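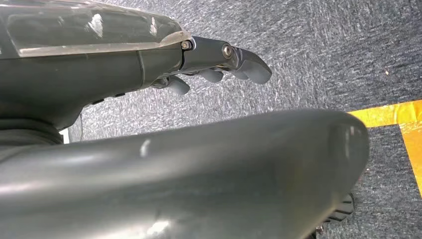

Who may cross a floor marking while an arm is powered? Only the operator named on the day's sheet, and only after the hold has been confirmed aloud.

That wording took effect at Palis on 21 May 2021 and replaces clause 3 of the earlier practice note, which left the matter to individual judgement. Arif Saha drafted the change. I reviewed it and asked for two amendments, both of which were accepted.

The first concerns tape. Floor markings are to be inspected before each session and relaid where the edges have lifted or the colour has worn. The second concerns cables – a cable hanging near a moving joint must be secured before power is applied, and the check initialled in the log.

Mayuree Chaimongkol has queried whether visitors from Khaemba should be bound by the same rule. In my view they should. Our log holds 2,588 entries, of which 79 record a person inside a marking without a confirmed hold, and visitors appear in that group as well as staff.

The note will be reviewed again in September. Comments on the draft wording may be left below until then, preferably with the clause number cited.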